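Measuring Dry Food by Volume in the Home Kitchen

Student project report, Food and Nutrition
Submitted Monday, May 2, 2022

1. Introduction

Many recipes give amounts of dry food by the cup or the spoon. Most British cookery books use grams, but recipes found online often do not, and older family recipes may only say "a teacup of flour". A cup is a measure of volume. The weight of food in it depends on how tightly the food is packed, how level the top is and how big the grains or particles are.

This project looks at how much the weight changes when different people fill the same cup with the same food. It also looks at what people use at home when they do not have a proper measuring cup. I chose the subject after getting very different results from the same scone recipe in December, when I used cups the first time and scales the second.

My questions were:

How much does the weight of a level cup of flour vary from person to person?
Is the variation smaller for a food with larger grains, such as rice?
What do people use at home when a recipe asks for a cup?

2. Method

I asked 40 adults living in Priltside to take part. They were a mixture of neighbours, family friends and people from the evening classes at the community hall. I did not choose them by age or by how often they cook, although I did ask about this in the survey.

Each person was given an 80 ml measuring cup, a dessert spoon, a table knife and two storage jars. One jar held plain white flour (Bina) and the other held long grain rice (Palumbo). They were asked to fill the cup with each food "as you would at home, so that it is level". I did not tell them whether to scoop or spoon, and I did not tell them whether to use the knife. I weighed each filling on a Cutus digital scale which reads to one gram, then tipped the food back and stirred the jar with a fork before the next person. The stirring was there to stop the flour settling more and more as the day went on.

The scale was checked at the start of each session against the empty flour jar, which weighed 712 g. It gave the same reading every time, so no results had to be thrown out for this reason.

After the fillings, each person answered six short questions on paper. The questions asked how often they cook, whether they own scales, whether they own measuring cups, what they use if they have neither, whether they had ever had a recipe go wrong because of measuring, and whether they sift flour before or after measuring it.

3. Household measures

The survey answers on household measures were more varied than I expected. Coffee mugs and teacups came up most, followed by drinking glasses. Several people used the scoop from a tub of something else, and one person used the lid of a flask. Spoons were also a problem, as people did not agree on which of their own spoons was a tablespoon.
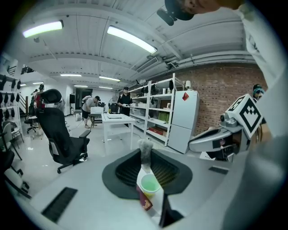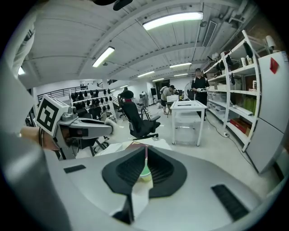
Household measures differ in shape as well as in size, and this matters for dry food. A wide, shallow cup is easy to level with a knife but a small error in the height of the food makes a large difference to the amount. A tall, narrow one is the other way round. A small plastic cup like the one in the first picture, with the pale green inside, could be used quite well as a measure, provided that its volume was found first by filling it with water and weighing the water. One gram of water takes up close to one millilitre, so the sum is an easy one. Very few people in the survey had ever done this with a cup of their own.

Packets are another kind of household measure. Some people said they judged amounts by eye from the packet, for example by using half of it. This works better than it sounds if the packet is new and the net weight is printed on it, but it gets worse each time the packet is opened and some is taken out.

4. Results

Flour varied far more than rice. The lightest fillings of flour came from people who spooned it in and scraped off the top with the knife. The heaviest came from people who pushed the cup into the jar and pressed it against the side to level it. The people who scooped and then shook the cup came in between, but closer to the heavy end.

With rice, nearly all of the fillings were close together. The method made little difference. The few that stood out were heaped fillings, where the person had not levelled the cup fully even though the instruction said to.

People who said they cook every day were no closer to each other than people who said they cook once a week or less. I had expected them to be. Their fillings did tend to be heavier, and I think this may be a result of scooping, which is quicker - but I did not time anyone, so this is only a guess.

Most people owned scales. Fewer owned measuring cups, and some who did own them kept them for a single recipe.

5. Discussion

Flour can be squashed because there is a lot of air between the particles. Grains of rice are hard and settle into much the same arrangement however they are put in. This explains why the method of filling mattered for one food and hardly at all for the other.

For a stew or a pilaf the differences would not be noticed. For baking they would, especially in recipes where flour is measured several cups at a time, as the same habit is repeated with each cup and the error adds up.

There were weaknesses in the method. Each person filled the cup only once with each food, so I cannot say how much one person varies from one filling to the next. Some people watched the person before them and may have copied. The scale only reads to one gram, and for such a small cup a finer scale would have been better. The flour was also all one brand.

6. Further work

I would like to repeat the flour test with wholemeal and with icing sugar, and to have each person fill the cup three times without watching anyone else. A larger cup should also be tried. The written instruction should be tested too, by giving half of the group the words "spoon in and level with a knife" and the other half only the word "level".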